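Slippers by the door as Corthorpe's old school house gets ready to open

29/05/2021

Visitors to the old school house in Corthorpe will be asked to leave their shoes at the door when it opens again in July, and there will be a pair of slippers waiting for every one of them.

The idea came from Ghazal Bakhtiari, who has looked after the building's reading room and its two upstairs classrooms for the past eight years and who has, by her own cheerful admission, spent a good many of those evenings on her knees with a tin of wax. The floors are the original boards, laid when the school was built, and they were sanded and oiled over the winter at a cost of £3,798, most of it raised through the Christmas fair and a very well attended soup supper. It seemed a great pity, she felt, to have all that lovely work scratched to bits by the first wet weekend.

"I grew up in a house where you simply didn't come in with your shoes on," she said. "You'd no more do that than walk across the dinner table. So I thought, well, why not here? People are nice about it if you're nice about asking."

So slippers it is. The house has bought 60 pairs, all of them plain black slides with a single broad strap, in sizes from small children's up to a men's 12. They were chosen after a fairly lively evening of trying things on, during which felt ones were thought too warm for summer, and a tartan pair was much admired but felt to show the dirt. The slides can be wiped down in a moment, and with no heel to wrestle with they go on over a thick sock as easily as a thin one, something that mattered a great deal to the older members of the history circle.

Behrouz Jafarzadeh, who keeps the shop two doors down and has been lending a hand with the fitting out of the porch, came up with the way of storing them. Each size will have its own plastic bin, with straight rows inside so that a pair can be found without rummaging, and there will be one more bin, a red one, for slippers that have been worn and need a wipe before they go back. Visitors drop theirs into the red bin on the way out, collect their shoes from the rack, and that is all there is to it.
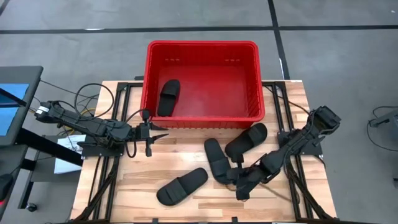
Mr Jafarzadeh was firm on the point that the colour had to be one you could spot from across the porch. "If you make it a nice tasteful grey, they'll end up all over the floor," he said. "Red, you see it, you drop your slippers in, off you go home for your tea."

There has been some discussion about which way round the slippers ought to lie. Waltraud Grube, who runs the Saturday sewing group and will be on the door for the first few weeks, likes them side by side with the toes to the back, so that you can take hold of them by the heel. Others would sooner see them stacked sole to sole to save space. Mrs Grube has tried both at home with her own family's slippers and has not changed her mind. She has also been stitching little cloth labels for the bins, with the sizes in dark blue thread, and has offered to do a second set in case the first get grubby.

The porch itself has had a proper going over too. The old coat hooks have been moved down a little so that children can reach them, and a long bench, given by Hartmut Reinholz in memory of his wife Edda, has been set under the window for people who like to sit down to change their shoes. Mr Reinholz taught at the school for many years before it closed and remembers the porch full of wellingtons, most of them with the wrong name inside.

"We had slippers then as well, you know," he said. "Every child brought a pair in a drawstring bag at the start of term, and by half term I should think there wasn't a matching pair left in the place. I'm glad these are all the same. It will save a great deal of crying."

The house will be open in the afternoons to begin with, with the reading room and one of the classrooms ready for visitors and the second classroom following later in the summer once the blackboards have been put back up. There will be a display of old exercise books and class photographs, lent by families in Corthorpe and over in Skadville, and tea and cake in the yard if the weather is kind. Groups of up to 12 can be shown round together, and anyone hoping to bring more than that is asked to get in touch beforehand so that there are enough slippers in the right sizes.

Anybody who would rather bring their own indoor shoes is most welcome to do so. Wheelchairs and walking frames can come straight in, and there is a mat and a dry cloth by the door for the wheels. Mrs Bakhtiari is keen that people with special footwear shouldn't feel at all awkward about it and says a quiet word at the door is plenty.

She is still hoping to hear from anyone with a spare shoe rack, preferably a low one, and would be very pleased to be lent more photographs from the school's last years, of which there are surprisingly few. Both can be left at Mr Jafarzadeh's shop during opening hours, with a name and telephone number please, so that everything finds its way back to the right family.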